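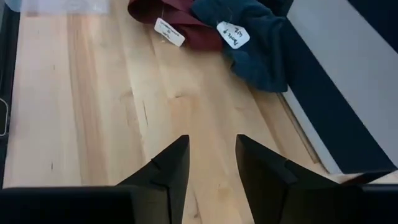 Maroon cloth, crumpled, on the pale wood.

Cloths on the table: a gallery of one

Furnlow sent us a leaflet in May claiming that a well-folded cloth takes up half the room of a badly folded one and "settles the mind". I have my doubts about both. Pichit Bunnag is keener than I am and wanted a page on folding, so he gets his page, and I get to write the words.

The wine-red one is the sort of colour shops call burgundy and charge extra for. The folds look darker where they bunch up, which I'd say suits it better than lying flat. There is more than one piece of fabric on the table, and neither Pichit nor the leaflet can tell me why a heap needs fixing before teatime.

The wood has faint wavy grain and a thin dark streak that might be a knot or might be a scratch. Pichit says knot. I wouldn't put money on it.

The Furnlow method has 4 steps and is meant to take 20 seconds a cloth. I gave up at step 3, where you turn the whole thing over and hope. Pichit swears by it – but then he also irons tea towels. If anyone has managed it in the time stated, write in and say how.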